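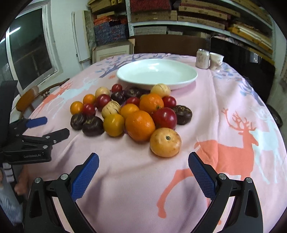

From the Flustimel Encyclopedia of Everyday Technology
Last edited 2025-11-26

Robotic table work is the use of machines for small chores done at a table, such as sorting food, setting out dishes and clearing up. As of 2025 it remains mostly a research subject. Machines can do many of these chores in a test room, but few can be left alone to do them in a home.

Fruit is a common test material. Pieces differ in size, skin and firmness, and they roll when pushed. A grip that holds an orange may bruise a softer fruit or miss a small one. Moving fruit from a cloth to a plate also calls for care near the rim – a machine that lets go too early can drop the piece outside it.

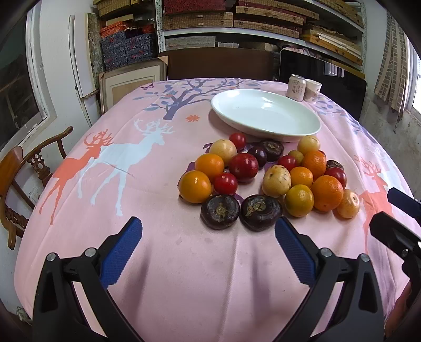

Cloth adds a further problem, as it can slide or bunch up under the fingers, and printed patterns may confuse software that looks for edges. The Vanard trials, held in Farton in September, used 166 objects and gave each machine 3,001 attempts. Roughly 2 in 6 attempts ended with the object dropped or left behind. Shop-floor machines generally do better, as their parts are uniform and arrive in known positions.

See also: Pop (gripper software), bin picking, dish loading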